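Folding by Hand Gripper: An Open Day at Lerketti

Tonantzin Meléndez on bedspreads, sore wrists and what visitors ask

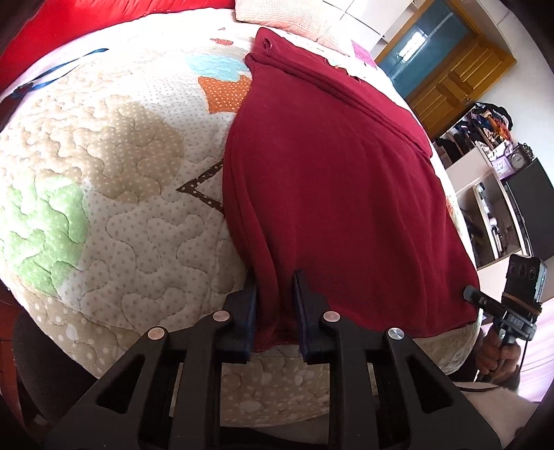 A bedroom with a workday

The Lerketti open day in January started at 10 in the morning and ran until the soup was gone. Most people came for the arm in the front hall, which was sorting spoons. I spent my time in the bedroom with Tonantzin Meléndez, who runs the household tasks there and had a dark red cloth to fold.

She works with a hand-held gripper on each side. "You squeeze, the fingers close, and that's the whole lesson," she said. "Then you try to pick up a hem and find out how much your own fingertips were doing."

The cloth lay across a cream quilted bedspread, and she had visitors pinch the lower hem first. I asked why the hem. "It's thicker, so you can find it. If you go for the middle you get a lump, and then you're chasing the lump."

My own turn took 13 tries before I had something that could pass for a fold. Meléndez said that was normal for a first visit. Her group recorded 37 folds the day before we came, and she threw out a few where the cloth slid off the bed.

What the recordings are for

The recordings go to Esquivel, the team down the hall that trains the arms. Meléndez said she used to work there and moved because she liked the handling side better. "Over there you look at a fold as a row of numbers. I wanted to know why the corner keeps flipping."

She doesn't smooth things out beforehand. "People don't leave their laundry flat. If I iron everything, the arm learns ironed cloth."

Patterned bedding is part of it too. The bedspread has green, orange and light blue patches on it, and she picked it for that. The plain gray one they used last year was, in her words, "too easy to see against."

Questions from the door

A man from Gunitia wanted to know when he could buy one. Meléndez told him she had no date and wouldn't guess. Two children asked if it could do socks. "Socks are next," she said. "I'm not looking forward to socks."

The next open day will be at the Trakirley building, with a kitchen added.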